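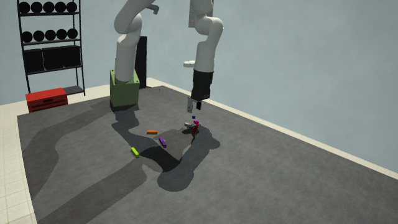

A simulated workcell in Nudo, with coloured blocks on a dark mat below the gripper.

Trosalon releases Nudo 4, bringing grasp planning and scene perception into a single tool

Shares 193

ESTVILLE, 5/19/20 - Trosalon, the developer of planning and perception software for robot arms, has released Nudo 4, a new version of its simulation and task planning package. The release allows engineers to prepare, test and revise a picking task in one program before any part of it is sent to a robot controller.

Nudo was first offered to customers as a motion planner. Users who also needed to locate objects on a work surface had to run a separate perception program and pass its results to the planner by hand. In Nudo 4 the two share one model of the workcell. When an object is moved, the position held by the planner is updated at the same time, and any path that is no longer safe is marked for replanning.

"Our customers have asked us for fewer steps between an idea and a task they can test," said Imani Mwakalinga, Director of Planning Software at Trosalon. "Much of their time was being spent on moving files from one program to the next and checking that both agreed on where things were. We wanted to give that time back to them."

The main addition is a grasp planner that considers the whole surface before choosing which object to pick first. For each object it proposes a set of finger positions, removes those that would bring the gripper into contact with a neighbouring item, and ranks the remainder by the length and smoothness of the arm's path. Engineers may accept the proposed order, change it, or fix the position of any object that must be left until last. The reasons for each rejected grasp are written to a log in plain language.

Perception has been rebuilt for the new release. Earlier versions performed well where objects were set apart on an evenly lit surface, and less well where they touched or lay in shade. Nudo 4 is supplied with a library of over 600 test layouts in which small blocks of different colours and lengths are placed at varying angles, many of them close together. 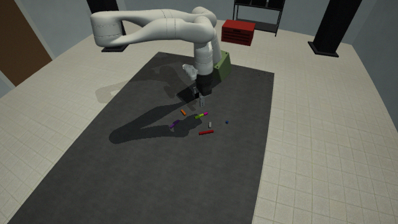 Touching objects are treated as a separate class of problem in the new software, as are objects crossed by the shadow of the arm itself. A planner that takes two adjoining parts for one will place its fingers in the wrong position, and an error of this kind can be difficult to trace once a task is running. Block layouts make such cases simple to set up and repeat: a small magenta piece resting against the end of a yellow-green bar may be read as one long object, while a purple block partly darkened by the arm's shadow tests whether colour is still being judged correctly. Users can alter the lighting, run the same layout again and compare the results side by side.

Nudo 4 was tested before release by Sezer, an integrator of assembly and packing systems, which has used the software since its second version. Sezer's engineers worked with early builds from January and supplied comments on the grasp log, the layout editor and the handling of workcells with more than one arm. Several of their requests have been included, among them the option to lock a finished section of a task while the remainder is being edited.

"The team at Sezer were direct with us about what slowed them down," Ms Mwakalinga said. "The layout editor in particular is a better piece of work for it - and so is the manual."

Nudo 4 is available from the date of this announcement to all customers with a current support agreement, at no further charge. Projects saved in Nudo 3 will open in the new version and may be converted individually or as a group. Projects from older versions should first be opened and saved in Nudo 3. Trosalon will continue to provide corrections for Nudo 3 for 2 years.

About Trosalon

Trosalon develops software for the planning, simulation and control of robot arms. Its products are used by manufacturers, system integrators and teaching laboratories. The company is based in Estville.

Requests for interviews and evaluation copies should be addressed to the Trosalon press office, Estville.

Comments 4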